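Sutberg Help: Table Clearing and Household Chores
Updated 11/02/2021

Can a robot clear a table yet?
Partly. Our Skandeo arm can pick up a cup, a box or a mouse from a plain surface on most tries. Paper is harder. A card lying flat gives the fingers no edge to hold.

What about glass tables?
Glass is the most common problem in our support mail. Depth sensors often read the floor through the top, so the arm reaches too low. Cafe terraces are the usual trouble spot, with paper and small items on glass and chairs close in on the sides. 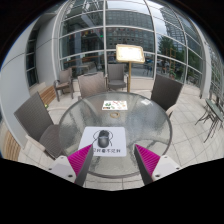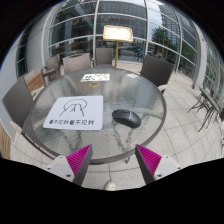
Does it move chairs?
No. Move them yourself before you start a run. The arm needs a clear path on one side.

How long does a table take?
A person clears 4 small items in a few seconds. Skandeo takes 107 seconds on a wood top. We do not quote a time for glass.

Can it wipe the table afterward?
Only with the Wullex pad, sold separately. It covers flat tops and misses the rim.

Will it fold laundry or load a dishwasher?
Not in this version. Towels are in testing and we plan to report on them in December.

How many objects can it learn?
The base plan includes 5. Email support to add more.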